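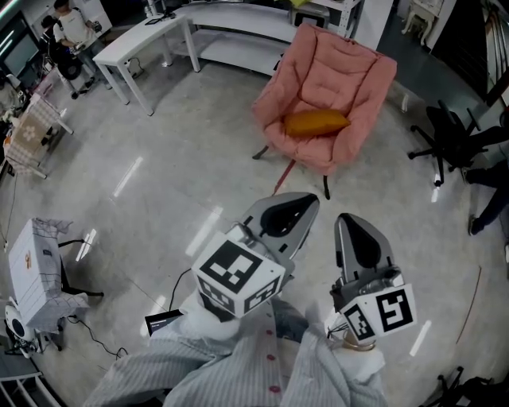
March 8, 2019

Read the Vandirell note on baht invoicing twice this morning, once on the train and once at my desk with the settlement tables open. The argument is that regional exporters will move away from dollar pricing as soon as hedging costs fall far enough. I don't think the evidence supports it. Hedging costs have been falling for years and the share of contracts priced in dollars has hardly moved. Habit is a poor word for an economic variable, but I haven't found a better one.

Orathai Petchrat rang before lunch from Ratanaporn. They sell into three markets and invoice all of them in dollars, including the one next door. Her buyers quote in dollars, her resin supplier quotes in dollars, and her bank charges a wider spread on the direct cross than on the two legs through the dollar. She had a quote in front of her for a 12-month forward and read it out. On the direct pair the bank wanted about 300 basis points a year over the implied rate. Through the dollar it came to a small fraction of that. At that price I would invoice in dollars too.

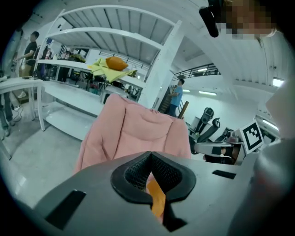

The spread is wide for lack of volume, and the volume stays low while the spread is wide. The note mentions this in a footnote and then drops it. A swap line between the central banks doesn't help much, as the lines are drawn for emergencies and the pricing reflects it. What would help is a dealer obliged to quote both ways every day, in size, and paid something for doing so. Wurley proposed a scheme of that kind in February and got a polite reply.

Spent the afternoon on the Onus series. The old file records currency of invoice and the new one records currency of settlement, and someone has joined them end to end without a break marker. That accounts for the jump in the chart, or most of it. Split them again and re-ran the 8 quarters either side of the join. The trend is now flat, with a slight drop at the end that may be late reporting.

Still to check -- whether re-exports are counted in both files, and which day's fixing was used for the conversions. Wrote to Orathai asking for the bank's quote on paper, with the bank's name removed if she prefers. No answer by six. Left the tables running and went home.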